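About us

Hello, and thanks for clicking through to the page hardly any visitors read! We're Clirklow, a small shop that mends and sells refurbished headphones and portable speakers. I'm Margus Laur and I started it in April with a soldering iron, a borrowed bench and 15 pairs of dead headphones from an office clearance (I got most of them going again, and kept the nicest pair). 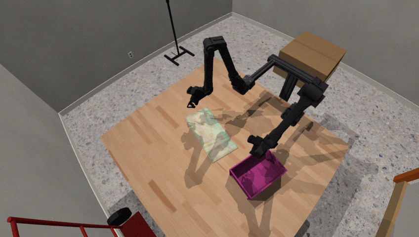
Nassoro Makokha reckons I should say straight away that we do earbuds too, as it's the thing customers ring up about. So, yes, we do! Batteries, charging cases, the odd one that's been through the wash. Send both buds and the case, please, even if only one side has gone quiet.

Everything we sell gets a new battery where the maker lets us fit one, fresh ear pads and a long listen on my own playlist, so apologies to your headphones for the brass bands. The Josov over-ears are my favourite to work on – four screws and you're in. We have 174 spare pads for them on the shelf, which is what happens when I'm allowed to do the ordering.
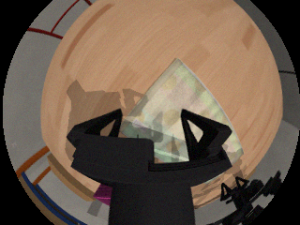
Bought a Nikzad speaker from these people and the bass is better than on my old one, though the blue was darker than I expected. Ivars Vanags left us that on 19th August and he's right about the blue, so we've changed the colour name in the shop.

Postage is free both ways on repairs, and if we can't fix it you don't pay. We'll ask before we recycle anything. 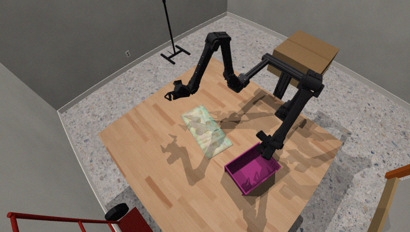
Getting in touch

Email is best, or use the form and tell us the model and what it's doing (crackling, silent, won't pair). Bartosz Olszewski answers most messages in the mornings and I do the rest after lunch.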